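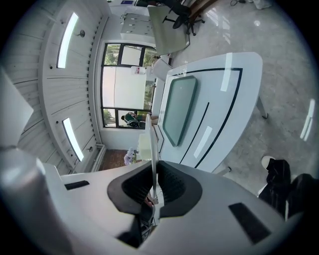 The big white table and the window, with the ceiling lights on.

Section 7: Setting up the front desk and the window side

Okay, you've got the furniture in and the boxes out of the hallway, so now comes the part I like best! This section covers the white table, the flowers, the book and the stuff that collects under the window. If you skipped Section 2 (floor and wall prep), please go back and do it first, I'll wait.

Before you start: switch on the ceiling lights, both rows if your room has two. White on white is hard to judge in daylight alone, and I once lined up a whole Stunira room by window light and had to redo it after dinner.

1. Clear the tabletop completely. Everything goes on a blanket on the floor, well away from the wooden edge where people walk.

2. Wipe the top with a barely damp microfiber cloth, long strokes, then go over it with a dry one. The gloss shows every swirl.

CAUTION: No scouring pads and no glass cleaner on the trim. I ruined a strip on the first Triltau desk I looked after and it never came back.

3. Check that you can walk all the way from the table to the window without turning sideways. If you can't, pull the table toward you a little at a time (get a second person, please, these tops are heavier than they look).

4. Set the blind. I like it partway so you still get some green from the trees outside, but that's taste, do what you want.

Note: If a small bunch of flowers ends up on the floor while you're working, pick it up right away. Fake petals crease when they're stepped on and then you're standing there with a hair dryer on low, trying to talk them back into shape.

Dressing the desk
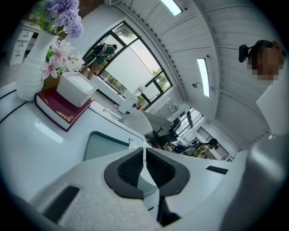 Text and room notes: Prasetyo Purba | September 2019

5. Put the tall ribbed vase down first, toward the chest of drawers end. It's the highest thing on the desk and everything else takes its place from there.

6. Build the flowers from the top. Lavender hydrangeas go in high and close together, then the pale pink spray goes lower and is allowed to lean out. Tuck the green leaves in last, wherever you see stem. Bend the wires before they go into the vase, it's so much easier!

7. Lay the thick red book flat to the right of the vase. Gold corners up, obviously. Leave a hand's width between the two so nobody catches the vase when they pick the book up.

8. Set the open white square box on top of the book. I keep mine for pens and the odd key. Don't fill it with anything heavy or you'll get a dent in the cover (ask me how the Hutapea copy got its dent).

9. Screen next. Put it near the middle of the desk and tilt it up toward whoever will be using it. Sit down and check. If you see a ceiling light reflected in it, change the tilt a bit before you start moving furniture.

10. Bring in the white chair with the rounded back. Chairs get parked in the open part of the room in the daytime and that's fine, just keep them clear of the cabinet drawers.

11. Last job, the ledge under the window. Small white things breed there. Go through them, put away what has a home in the drawers, and line up the rest so the window can still be reached.

Note on dust: artificial flowers want a soft makeup brush every couple of weeks. The ribs on the vase want the same brush, top to bottom.

If the drawers stick, see Section 11. For the Ito cabinet the handles come off differently, and I've put that in its own section too.

Ito Room Guides | Contact | © 2019 | Back to top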